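Cuaderno de laboratorio, sala doméstica de ensayos
10 de agosto de 2024
Anotado por: Waqas Niazi
Asunto: aplicación de las normas internas de buena práctica en las tareas de recogida de prendas y aproximación a la lavadora

Se abre esta entrada con el fin de dejar constancia del estado de aplicación de la guía Hulura en su redacción vigente, y de los puntos que convendría modificar antes de remitirla a los compañeros de Corness. La guía consta de 20 apartados. Se transcriben únicamente los que afectan al trabajo con el humanoide en el dormitorio y en la zona de lavado; los relativos a cocina quedan para otra entrada.

Apartado 3. Zona de exclusión. Mientras los motores tengan par, ninguna persona podrá encontrarse dentro del alcance de los brazos. La distancia adoptada es el alcance máximo del brazo extendido más un margen de 400 mm. El operador de parada permanece fuera de esa zona, con el pulsador en la mano y sin otra tarea asignada. Se recuerda que anotar resultados es otra tarea.

Apartado 5. Manipulación de materiales deformables. Los textiles no se tratan como objetos rígidos a efectos de límites de fuerza. El límite de cierre de los dedos se fija en 20 N para toda prenda apoyada sobre el colchón, con independencia de su grosor. Si el agarre incluye tela de la sábana además de la prenda, se abre la mano, se retira el brazo y se repite la aproximación desde la posición de reposo. No está permitido corregir tirando.
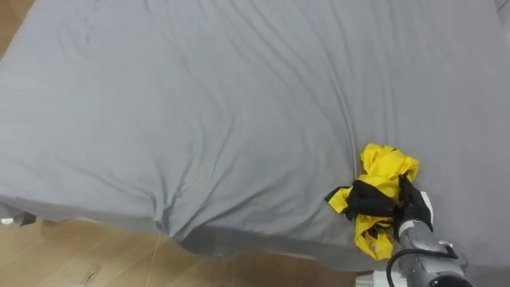 La redacción anterior de este apartado hablaba de «agarre satisfactorio» sin definirlo, y dos personas del mismo turno podían anotar cosas distintas ante el mismo intento. Propongo sustituirlo por tres condiciones verificables: contacto de los dedos por más de un lado de la prenda, ausencia de tela ajena entre los dedos y prenda separada por completo de la superficie antes de iniciar el traslado. La tercera es la que más discusión ha generado. Uçar, que suministra los protectores de los dedos, pide además que se registre el desgaste; se añadirá una columna a la hoja.

Queda pendiente resolver el caso de las prendas cuyo ribete es del mismo tono que los dedos. El revisor no distingue bien dónde acaba una cosa y empieza la otra, y hasta ahora cada cual lo resolvía a su criterio. Entretanto, estos intentos se marcan como «dudoso» y los revisa una segunda persona. No deben contarse como válidos en el resumen semanal.

Apartado 8. Cables. Todo cable que llegue al robot se extiende antes de dar tensión, se recorre con la vista en toda su longitud y se deja por detrás de la trayectoria prevista. Se admite un bucle en el suelo siempre que quede fuera del paso de los pies. Si durante la marcha el bucle se acerca a un pie, el operador detiene el ensayo; no se aparta el cable con el robot en movimiento, ni con la mano ni con el zapato.

Se hace notar que la frase «siempre que quede fuera del paso de los pies» resulta ambigua cuando el robot gira. Propuesta de texto: «fuera del área que barren los pies en cualquiera de las maniobras previstas en la ficha del ensayo». Es más largo, pero evita la consulta.

Apartado 9. Marcha en espacio reducido. La velocidad queda limitada al perfil lento de Kustilum en toda la sala. Antes de cada serie se comprueba que el trayecto entre la cama y la lavadora está despejado y que los objetos fijos (armario, mesilla, escritorio) se encuentran en su posición. El armario del extintor no se desplaza ni se utiliza como referencia de posición, y su acceso ha de quedar libre. La puerta permanece cerrada durante el ensayo. 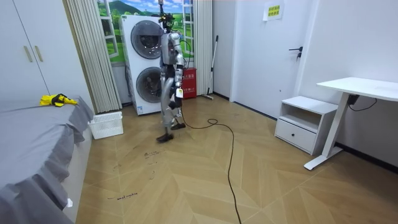
Sobre las marcas de suelo: la guía no dice nada y debería decirlo. Las anotaciones a mano han sido útiles para arrancar, pero con el tiempo se acumulan, se emborronan y nadie recuerda a qué versión de la disposición corresponden. Se propone que toda marca lleve un código que remita al plano de la sala, que se emplee cinta mate y que las marcas retiradas se borren el mismo día. Las etiquetas de electrodomésticos se escribirán completas y siempre con el mismo término. En el registro conviven al menos tres maneras de llamar a la lavadora, lo que complica cualquier búsqueda posterior.

Apartado 11. Objetos en mano durante la marcha. El robot puede caminar con un objeto ligero en la mano si la ficha lo prevé. El brazo contrario se mantiene recogido o colgando junto al cuerpo, sin gestos. No se acepta el traslado de objetos que oculten los sensores de la cabeza ni de telas que lleguen por debajo de la rodilla -- este último límite procede de la versión anterior y lo mantengo sin cambios.

Apartado 12. Parada junto a electrodomésticos. Con las puertas de tambor cerradas, la posición de espera se toma con ambos pies apoyados y sin contacto entre la mano y el aparato. El contacto solo se autoriza como paso expreso de la secuencia.

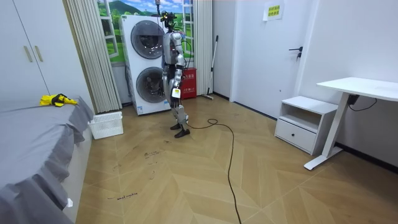 Fig. 3. Robot de pie junto a la torre de lavado, con una pequeña tarjeta blanca y amarilla en una mano.

La ficha revisada incorpora 84 puntos de comprobación. A mi juicio son demasiados para una verificación previa a cada serie. Se someterá a consideración dividirla en dos: una relación completa para la apertura de la sala y otra breve, de una sola cara, para los cambios de serie. La breve debe incluir en todo caso pulsador, cables, trayecto y límite de fuerza.

Pendiente:
-- Redactar el apartado de marcas de suelo y remitirlo a Corness.
-- Confirmar con Kustilum si el perfil lento se conserva tras un reinicio o hay que cargarlo de nuevo.
-- Añadir la columna de desgaste solicitada por Uçar.
-- Unificar el término «lavadora» en el registro, también en las entradas antiguas.
-- Decidir quién firma como segunda persona en los intentos dudosos cuando el turno sea de dos.

W. Niazi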